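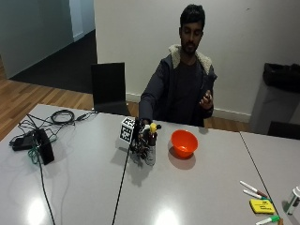

4. Evaluation of the Hemoveo Capture Kit

4.1 Kit contents and setup

The Hemoveo kit is sold by Diron as a complete package for recording hand demonstrations at a table. The package consists of a worn hand unit, a marker cube, one fixed camera, and a license for the Tundmont processing software. We bought the kit through the regular sales channel and received no support beyond what the vendor offers to all buyers.

Figure 3. Hand unit with marker cube during a tabletop trial with a small bottle and an orange bowl.

The cube carries a square pattern on its faces and gives the position of the hand unit relative to the camera. Finger data are recorded separately and matched to the camera stream by time stamp. Calibration follows the vendor's manual and was repeated whenever the unit changed hands. A calibration was accepted if the reported position error at the test points stayed below 2 mm.

4.2 Procedure

Trials were carried out at 13 stations, all using the same camera height and software version. Operators worked seated. Each trial called for one object to be grasped, lifted, and set down at a new place on the table. Objects were taken from the Goodwin household set, and the bowl remained on the table as a landmark in every trial. Items not used in a trial could stay on the table as long as they did not block the camera's view of the cube.

4.3 Results

A total of 2244 trials were recorded, of which 1098 used bottles or other narrow upright objects. Most rejected trials were lost when the wrist turned far enough to hide the marked faces from the camera. The software flags these gaps but fills them by interpolation unless the user turns that option off, and the manual mentions the setting only in an appendix. We turned it off for all results reported in Table 2.

Cable routing also affected the data. Operators who let the cable run straight toward the front of the table had fewer interruptions than those who led it back along the forearm. The update released in November did not change this result.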